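Ticket: Right hand closes late in replayed episodes
Project: Jara tabletop collection
Opened by: Ningsih Gunawan
Assigned to: Hafiz Halim
Priority: Medium
Status: Resolved
Opened: 2019-05-08

Problem

When I replay episodes from the basket task, the right hand closes after the arm has already started to lift. The left hand looks fine. I first saw it in the review tool and thought it was the player, but the recorded joint values show the same thing. The finger commands on the right side are behind the arm commands in the same file.

The operator says the hand felt normal during the session. Kolbrún was driving and she did not have to wait for the fingers. So I think the motion was good and the recording is wrong.

Steps to reproduce

1. Open any episode from the basket task in batch 47.
2. Plot the right wrist height and the right index finger command on one time axis.
3. Find the point where the wrist starts to rise. The finger command should already be near closed. It is still open.

Expected: fingers close, then wrist rises.
What I get: wrist rises, then fingers close.

Setup

Table two, grid cloth on, both hands starting from rest at the near corners. Recorder is the current Adero build. The task is to pick one item off the cloth and put it in the white wire basket. Items are the usual mixed set, with the rubber chicken, the blue block, the feathered toy, the pink tape and the small clear bag. Positions get changed between episodes and the basket stays on the right.
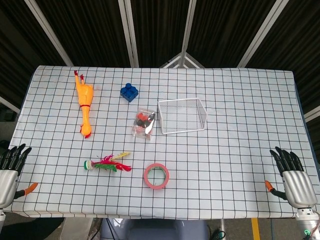
I have stopped adding batch 47 to the training set until we know what is going on. Batch 46 and earlier are already in and I have not checked them.

Comments

Hafiz Halim
Thanks for the plots. Can you tell me if the delay is the same all the way through an episode, or if it grows? If it grows, it's a clock problem. If it stays the same, it's more likely a buffer.

Ningsih Gunawan
Same all the way through. I measured three episodes at the start, middle and end. It is 200 ms each time on the right hand and nothing I can see on the left.

Hafiz Halim
OK, buffer then. Did anything on the right side change before this batch?

Bayu Gunawan
I swapped the right hand's network adapter for the spare before batch 47. The old one was dropping packets. I put it in the rig notes but did not open a ticket, sorry.

Hafiz Halim
That would do it. The recorder keeps a settings file for each adapter, and the spare still has the one we used for the smoothing test in January. It holds finger messages before writing them out. The live control path skips that file, so Kolbrún would not have felt anything.

Ningsih Gunawan
Does the arm data go through the same file?

Hafiz Halim
No, only the hand. The arm and camera streams are stamped at the source. I cleared the buffer setting on the spare and restarted the recorder. Please record a short test before going back to normal collection – block and tape are enough, the bag is too hard to grip cleanly and will confuse the plots.

Kolbrún Ravn
Recorded the test, block and tape, both hands. I also opened and closed each hand a few times with the arms still so there is something simple to compare.

Ningsih Gunawan
Checked. Right and left line up now. On the open and close part I can't tell the two curves apart.

Trudy Maihi
What happens to batch 47? It has 52 episodes and I would like to keep them if we can. The chicken grasps in there are the best we have.

Hafiz Halim
The delay is fixed, so I can shift the right finger messages back by 200 ms and write new files. The originals stay where they are. The last few messages of each episode will have no finger data after the shift, so I will trim the ends. The hand is back at rest by then in the ones I looked at.

Trudy Maihi
Fine with me. Please mark them as corrected in the index so we can leave them out later if the model picks up something odd.

Hafiz Halim
Done. Shifted files are in the batch 47 folder under "corrected", and the index has a new column for it.

Ningsih Gunawan
Replayed ten of the corrected episodes. Fingers close before the lift in all of them. I also spot-checked batches 45 and 46, which used the old adapter, and they are clean. Adding 47 back to the training set.

Bayu Gunawan
Added a line to the adapter swap steps: clear the recorder settings file, then record an open and close test before the first real episode.

Closed by Hafiz Halim. Cause: old buffer setting on spare adapter.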